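Kinesthetic teaching

Kinesthetic teaching, also called hand guiding or lead-through programming, is a way of showing a robot a task by physically moving its arm through the required motion. It is one of two common methods of collecting demonstrations for robot learning. The other is teleoperation, in which the operator moves a separate input device and the robot follows. Both belong to the wider field of learning from demonstration.

Background

Early lead-through systems were used on paint-spraying robots. The operator held the end of the arm, or a lightweight copy of it, and traced the path of the spray gun while the controller stored joint positions for exact playback. Playback of this kind works only when the workpiece is always in the same place. Later methods treat the recorded motion as data from which a control policy is estimated, so that the robot can respond to parts that are shifted or turned.

Hand guiding

During hand guiding the arm is placed in a gravity-compensated mode. The motors supply enough torque to hold up the weight of the links and the tool, and the operator supplies the rest. Joint angles, gripper opening and, where fitted, wrist force readings are logged at a fixed rate.

The method needs little equipment and gives the operator a direct sense of contact forces. It has two main drawbacks. The operator's hands and arms may enter the camera images, where they will be absent when the robot works alone. Guiding two arms at once is also difficult for one person, particularly if each gripper must be opened and closed separately.

Remote control

Teleoperation avoids some of these problems. In a leader-follower arrangement the operator holds a leader arm whose joints correspond to those of the follower, and the follower copies the measured angles. Other input devices include hand-held controllers with position tracking, 3D mice and instrumented gloves. Mapping joint to joint is simple and predictable near the limits of the workspace. Mapping the position of the hand to the position of the gripper allows different arm designs to be paired but requires an inverse kinematics solver, which may behave poorly near singular configurations.

Delay between leader and follower makes fine work slower. Most leader arms return no force to the operator, who must judge contact by sight.
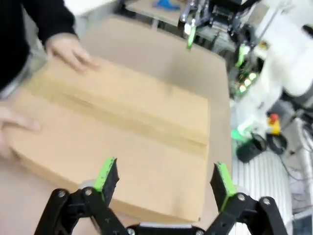
Wrist cameras are widely used in both methods. A camera mounted near the gripper keeps the fingertips in view as the arm moves, and its images depend less on the placement of the robot base than those of a fixed camera. Its field of view is limited, and a large object held close to the gripper can block it. For this reason wrist views are often combined with at least one fixed view of the table.

Cartons and other large objects

Cardboard cartons are a frequent subject of two-arm demonstrations. A carton may be wider than the full opening of a parallel gripper, in which case it must be held by a flap, by an edge or by pressure from two sides. Flaps bend and spring back, and their stiffness changes with repeated folding. Demonstration sets collected with a single carton therefore tend to cover a narrow range of behavior.

The Simau set, recorded at Sondthorpe under Joon-young Nam, contains 1140 demonstrations of carton handling, of which 406 were made by hand guiding and the remainder by leader arm. Six operators took part. Policies trained on the hand-guided portion alone closed flaps less reliably than those trained on the leader-arm portion. Nam attributed the difference to hesitation at the moment of contact, when the operator changed grip on the robot's wrist.

Data quality

Demonstrations of the same task differ in speed, path and order of steps. Common preparation includes removing idle periods at the start and end of each recording, aligning camera and joint timestamps, and discarding attempts in which the task was not finished. Some groups keep failed attempts that include a recovery, on the grounds that a policy trained only on smooth motion has no record of how to correct an error.

Safety

An arm in hand-guiding mode is powered while a person is in contact with it. Usual measures are limits on joint speed and torque, an enabling switch, and an emergency stop within the operator's reach. An incorrect value for tool mass can cause the arm to drift when released, so the value is checked after every gripper change.

See also

Learning from demonstration
Leader-follower control
Gravity compensation
Inverse kinematics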